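Collecting Your First Tabletop Demonstrations in the Simulator

Posted by Anastasia Karamanlidis, Sep 23, 2020

So you've got the simulator installed, the arm shows up when you press play, and now you'd like it to learn something. Wonderful! This is the part I like best, and I want to walk you through it the way Warrick Costigan walked me through it when I started on the Grulham project, which is to say slowly and with a lot of going back for things we forgot.

I'm going to assume you have worked through the setup page, that your controller is paired, and that you have a table scene to load. We use one we call Ganora, a kitchen with a big wooden table, but any room where the arm can reach the objects will do fine.

What you are making

A demonstration is one complete try at a task, driven by you, and saved as a list of joint positions, gripper commands and camera views. The learning code looks at lots of these and tries to work out what you would do next. Our target for a single task is 200 kept demonstrations. You can get a first model running with fewer, and I'd encourage you to try it early just to see the whole chain work from end to end (it will be clumsy, and you'll be very fond of it).

Step 1. Write the task down

Open the task file and type one plain sentence. "Pick up the glass and set it on the plate" is a good one. "Tidy the table" is not, at least for now, as two people will do it in completely different ways and so will you before and after lunch. Read the sentence out loud before every session. I still do.

Step 2. Scatter the objects

Press Shuffle to drop the objects in new places. I leave quite a mixture out, things the task needs and plenty that it doesn't: dishes, a kettle, a pepper mill, a spray bottle, whatever is in the object library. If you only ever record with a bare table and one glass, the model will fall to pieces the first time it meets a fork.

Let everything settle before you touch the arm. The physics needs a moment, and tall objects sometimes wobble or tip over. If the object you need has fallen on the floor, shuffle again.

Step 3. Check the light

There's a slider called Sun under the Room tab. Move it every 23 demonstrations or so... well, Warrick says every 23 exactly, and he has a sticky note to prove it, so let's say 23. The arm throws a long shadow on the table when the sun is low, and you want the model to have met that shadow before it's on its own.

Step 4. Drive the arm

Press Record, wait for the beep, and then:

Bring the gripper over the object, fingers pointing straight down.
Lower it slowly until the fingers are at the rim.
Stop. Look at it from the side camera too, if you have one open.
Close the gripper and wait a beat.
Lift straight up before you travel sideways.
Set the object down, open, and back away the way you came.
Press Stop.

Please don't rush. My first batch was full of little swoops and corrections, and the model learned the swoops beautifully. A steady, slightly boring hand gives you much better examples. If you make a mistake and recover from it calmly, keep that one! Recoveries are worth having. If you make a mistake and then flail, throw it out.

Step 5. Label it right away

A box pops up with Success, Recovered and Discard. Choose one before you shuffle again. I once saved the labeling for the end of the afternoon and spent the evening watching my own replays, and I wouldn't wish that on anybody.

Step 6. Look over the batch

Run the Bawa viewer on your session folder. It plays each demonstration at high speed and draws the path of the gripper as a line. You're looking for any that are far longer than the rest. Ours are capped at 290 time steps, and anything that hits the cap gets cut short, so the ending is missing and the file is no good for training. Delete those and record a few more to make up the number.

Step 7. Export

Choose Export, then Grastura format, and leave the compression box ticked. Our full set across all the tasks is 4000 demonstrations now, and it still fits on a small drive.

If the gripper closes on thin air

Nine times out of ten you came in at a slant. Go back up, straighten the wrist, and come down again. Glasses are the worst for this — they look closer than they are, and it's hard to judge the near side of the rim from the main camera. Zoom in, take your time, and have some tea between batches. 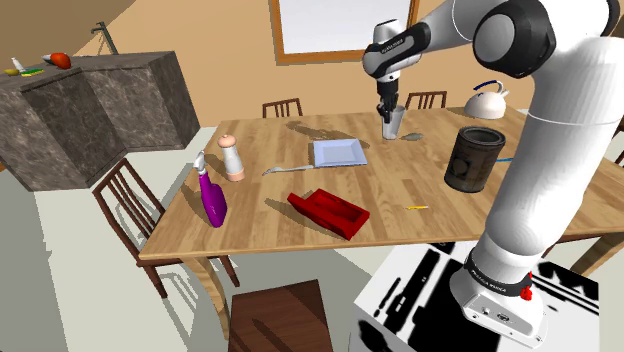
Gripper at the rim of the glass, fingers pointing down, with the rest of the table left cluttered.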